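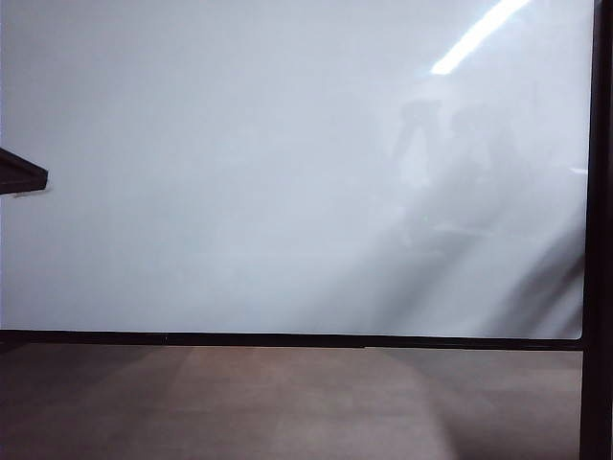

My Year of Selling Economics Books to Strangers

Print | E-mail this article

11 Jul 2023

I own too many books on money for somebody who has so little of it. When my uncle's shelves came to me (old trade theory, currency histories, three different lives of the same banker), my wife gave me until the end of July to get the hallway back. So I opened a seller account on Gurnus and typed in my first listing at the kitchen table, feeling like a tycoon!

In all I had 539 titles to get rid of. I priced the first batch by looking at what everyone else was asking and going a dollar lower, and so did everyone else, apparently all night long. By breakfast a nice hardcover on grain tariffs had dropped to less than the cost of mailing it. I sold it anyway, to a man in Relham, who wrote back to complain about the smell.

After that I called Waldemar Kubiak. He ran the back room at Nikolaidis for 30 years before the shop went online only, and he has opinions about padded envelopes that I won't repeat in a family magazine. His advice was to stop chasing the bottom price and write a real description. Say which printing it is. Say if there's pencil in the margins, and on what pages. "People will pay extra to not be surprised," he told me, and then he talked for a good while about dust jackets.

I rewrote 40 listings that week and my wrists have not forgiven me. But the emails changed! A grad student wanted to know whose notes were in the margins of the tax book (my uncle's, mostly rude). A retired teacher asked for anything printed by Stallosska, a tiny press I'd never heard of, and I had a whole box of their pamphlets under the coats. She took every one.

Did I get rich? My sales passed 1,000 dollars in the spring, before fees and postage and all that tape. The hallway is clear up to the closet door. Meanwhile I've bought a few more books, just the ones other sellers had described really well, and those are in the car for now.

Print | E-mail this article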